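Ribbed or smooth pads for a hand-held gripper?
Asked in Robotics and Making — 19 July 2021

gelness_garage
I've got the bug! I'm trying out hand-held grippers at home and want to settle on finger pads before I order more. One set is smooth, the other is ribbed blue. The smooth ones are lovely on boxes but I keep squashing anything made of paper. Is it the pads, or is it me? I've got 116 clips so far and would rather not start again.

Rostislav Zeman
Great question, and I'd say a bit of both! Ribbed pads forgive a sloppy angle, so you can squeeze less. My favourite test is rubbish, because no two bits behave the same way. Try these in order:

1. Crumpled paper bag. Bring it upright over the bin and stop there for a moment before you let go. If it starts to slide, your pads are too slick.

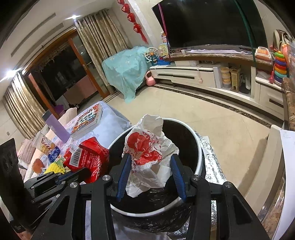
2. Shiny packets. Go in from the side and keep the tip low. Glossy film is where I notice the biggest gap between pads.
3. Mixed table. Put foam fruit nets, wrappers and plastic toys close together, then pick whichever you fancy. A patterned cloth is fine — good practice for the camera too, if yours has one.

Do the whole lot with one set of pads, swap, and do it again with the same objects. I used to change pads halfway through and could never make sense of my notes. 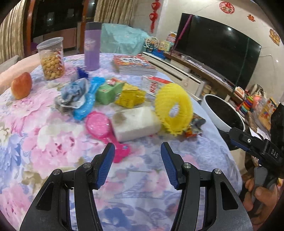
Jaws wide open over the cloth, with the yellow foam net and the pink toy just beyond.

Foam nets are brilliant, by the way. They squash, they spring back, and you learn very quickly how hard you're squeezing. I've had two sets of ribbed pads from Vaněk and I'm still on the first.

clekenby_kate
Ribbed. Wipe them now and then, crisp dust gets in the grooves.

flonbridge_tom
Agree with Rostislav on the order, but I'd check the linkage screws before blaming the pads. Mine had worked loose on one side and the jaws closed crooked — three evenings wasted on that! Keep your old clips as well, just label which pads you had on.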